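Hirnulby's Free Fix-It Night Is Back, and It Has a Real Home Now
Apr 22, 2024
By Kai-wen Choi

Good news for everyone with a dead toaster in the closet (I have two). The Hirnulby fix-it night is coming back in May, and this time it isn't squeezed into the hallway behind the library. The town has signed off on the old Hoshino shoe store on the corner, the one with the green awning, and the group gets it on the first Thursday of every month through the end of the year.

I stopped in over the weekend while they were painting and came out with a smudge on my good jacket, so be warned, the door frame is still tacky. It's a nice big room! The shoe shelves are staying up along one wall for parts and half-finished jobs, and there are enough outlets that you won't be waiting for a turn at the one extension cord like last year.

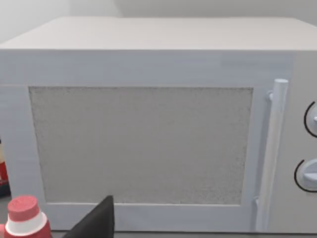

Last year's nights brought in 548 items, and 323 of them went home working. I thought that was pretty great for people doing this after dinner for free. Lamps did best. Printers did worst, and I can't say I was shocked. Plenty of the rest were things where the part cost more than a new one, and a few owners just decided they didn't want the thing back after all and left it on the table.

The money side is simple this year. Tillico, the hardware place by the bridge, is covering the electric bill and giving a discount on screws, fuses, cord and glue if you show your ticket from the night. Hullow, the bike shop, is sending two mechanics with a repair stand, so you can finally bring that squeaky ten-speed. You still pay for your own parts. The labor is free, though there's a coffee can by the door and I hope you'll be generous with it.

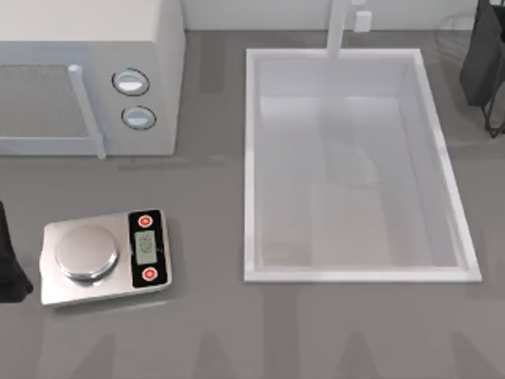
A few rules have changed, so read this part before you load up the car. It's one item per person per visit now, and you need to stay with it while it's being looked at. Nothing that runs on gas, nothing you can't carry in by yourself, and no microwaves, even the plain countertop kind with two knobs and a bar handle on the door. I asked about that one, as mine has been making a noise since Christmas, and was told very kindly that they can hold a charge after they're unplugged and the group would like to leave them to the pros. Fair enough. Sewing machines are fine, and so are radios, fans, vacuums, clothes with busted zippers and most toys.

Doors open at 6 and the last item gets checked in at 8. You don't have to sign up ahead of time, but there is a list at the library front desk if you want to tell them what you're bringing, and it does help them figure out who should be there that night. They could really use one more person who's good with zippers.

Parking is behind the store, off the alley. The lot fills up fast when choir practice is on, so try the street by the post office if you get there late. I'll be the one in line with the toaster, probably the older one.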